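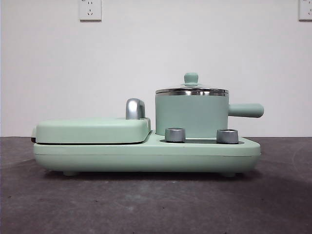 Notamwood Robotics Club, Software Group

Forum > Planning and control > Is Cudetti 7 worth the upgrade?

deadband_dan
Posts: 510

I've read the Cudetti 7 release notes twice now and I'm still not sold. The headline is "contact-aware planning for household tasks" and as far as I can tell that means they widened the collision padding and added a config flag. We have the toy breakfast station on the bench and it's a fair test of the claim. Mint green all over, with shiny metal in the spots where you'd want a clean edge. Before I rip out a working Skyrme setup I'd like to hear from somebody who has run the new one on something other than the demo cube.

Also, why does it need its own calibration format? We already had one. We already had two.

torque_sulk

It's more than a flag. The old planner treated every surface the same. The new one lets you mark a region as "touch allowed" so the fingers can come right down to the lid without the solver throwing a fit. I moved over in June and my scripts got shorter.

Calibration format is annoying, agreed.

deadband_dan

Shorter scripts, fine. Did the placements get better? Do you have numbers from before and after on the same objects?

torque_sulk

Not on the same objects, no.

deadband_dan

So we don't know.

nullspace_nell

My complaint is upstream of all that. The planner can be as contact-aware as it likes, but it gets its poses from Prolline, and Prolline hates chrome. The hook handle on the grill lid and the steel band on the saucepan throw highlights all over the place. Go look at the wrist stream when you're in close, it's soft, and the fingers cover the part you care about. I logged the pose estimate through one approach and it jumped sideways just as we needed it to sit still. Then the planner replans, then it jumps back, then the planner replans again.

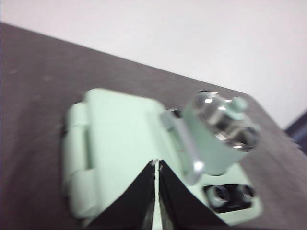
skew_matrix
Moderator, Skyrme maintainer

Obvious bias here, so weigh this how you like. Nell is right about the source of the trouble. I'd go further and say the wrist view shouldn't be used for pose at all inside the last stretch of an approach. Lock the estimate from the fixed camera, come down on that, and use the wrist for checking only. Skyrme has done it that way since the first version and people call it old-fashioned.

On Cudetti, I pulled the timing out of a log somebody sent me. The controller runs at 100 Hz, no argument there. A full replan took 900 ms. Whatever "reactive" means in the release notes, it can't mean that. For most of a second the arm is following a plan made from a pose the software has already thrown out.

torque_sulk

You can cap the replan time. It's in the docs.

skew_matrix

You can, and then it hands back the last valid path with a warning in the log at debug level. Debug! I had to turn on verbose output to find it.

torque_sulk

OK, that's bad. I didn't know it was at debug level. I still think locking the pose is a mistake if the thing on the table gets bumped. Those little feet don't look like they'd grip much.

nullspace_nell

Then stop and look again. I'd take a pause over a guess.

deadband_dan

I'm with Nell, and there's a second thing that bugs me about the demos. They all end at the release. Fingers open, cut, next clip. With the bagel I care a lot more about the bit before that, when it's in the fingers and you're over the target. The planner thinks the held object is a cylinder with no hole. Its bottom edge is wherever the grasp offset says it is, and the grasp offset is a number one of us typed in. 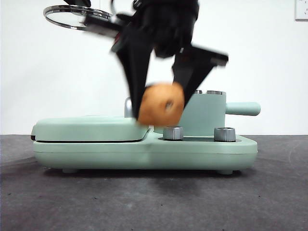 So if that number is off by a little, "touch allowed" just means the software has agreed to push a bagel into the appliance and call it contact. I don't want permission to touch as a feature until something is measuring the touch. Finger current would do for a start. I looked for it in the new API and there's a stub that returns zero.

torque_sulk

The stub is on the list for the next release.

deadband_dan

It was on the list for the last one.

skew_matrix

If anyone wants to settle it, run both stacks with the same grasp, same start pose, same fixed-camera lock, and post the raw logs with the failures left in. I'll do the Skyrme side. Somebody else should do Cudetti so I can't be accused of tuning it badly.

torque_sulk

I'll take Cudetti. Wednesday, if the bench is free. I'm leaving replan uncapped though, the default is what people get.

nullspace_nell

Please also save the Prolline confidence values. It says it's very sure of itself right up to the jump and I want that on record.

deadband_dan

Staying on the old version until I see those logs.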